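12/22/22

I finished the button tin last night. It was my grandmother's and then my aunt's, and when my aunt moved to Buklow in the spring she gave it to me along with the sewing machine, the machine's two manuals (neither of them for that machine) and a bag of zips.

I had been putting it off. The tin is an old biscuit tin, the deep square sort, and it was full to the top. Every time I needed a shirt button I tipped the lot on to a tea towel, found something near enough, and shovelled it all back. Doing that for six months was enough.

First job was washing them. I used a big bowl of lukewarm water with a drop of washing-up liquid, swished them with my hand and drained them in a sieve. Anything metal, covered in fabric or glued together stays out of the water. I took out the leather ones too, the football sort off cardigans, and wiped those with a cloth. Then everything went on a towel overnight by the radiator, and in the morning I turned them over and left them until the evening.

I should have looked more closely for casein ones. Casein is an early plastic made from milk and it doesn't like being soaked. Most of mine were fine but a couple of green coat buttons came out with a cloudy bloom on them that hasn't gone. Tsehay Gudeta from the Stodwood mending group told me afterwards to sort first and wash second, and she's right. She also showed me how to tell shell from plastic by touching it to your lip. Shell feels cold and stays cold a bit longer. It's heavier as well, and the back is usually not as neat as the front.

Sorting took three evenings. I tried colour to begin with and gave up on it, as I never go looking for "a blue button". I go looking for a shirt button, or a coat button, and then I care about the colour. So they're sorted by use first:

- shirt buttons, white and off-white together
- shirt buttons, any other colour
- trouser and waistband
- cardigan
- coat, large
- shank buttons of all sizes
- shell
- baby clothes
- metal

Sets of three or more got threaded on a bit of cotton and tied so they stay as a set. This was the slowest part and the most use. I'd had no idea there was a full set of the brown horn ones, because I'd only ever found them singly. There are 50 of one plain white shirt button, which must have come from the time my grandmother did piecework for Henriques, the shirt people on the canal. My aunt says they were allowed to take home the end of a card.

The odd ones I kept to 200 and the rest went to the mending group, who put them out in a bowl at the library. I wouldn't have minded giving away more but I got attached to some of them.

As for what to keep them in, I've gone off jars. They look nice on a shelf and you still have to tip them out. Small drawers are better if you have the wall for them, which I don't. A flat box with divisions does the job and goes in the cupboard under the machine, and you can see what's in it before you open it. 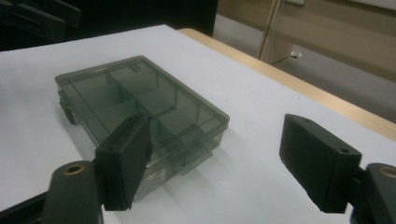 The cardigan buttons needed the most room, being thick, and the shirt ones hardly any. If you're doing this yourself, sort into saucers first and see how big the piles are before you decide what goes where. I moved the coat buttons twice. In the end the very large ones went back in the biscuit tin with the metal buckles, and I'm happy with that, as I didn't want the tin standing empty.

Next thing is the zips. I want to measure them and write the length on a bit of masking tape stuck to each one. The Brirnska haberdashery closes until January so I can't buy thread to match the grey coat before then, but the coat has done without its second button since last winter and can wait a bit longer.

My aunt wants the horn set if I don't use them, so I'd better look at what I've got that would take them.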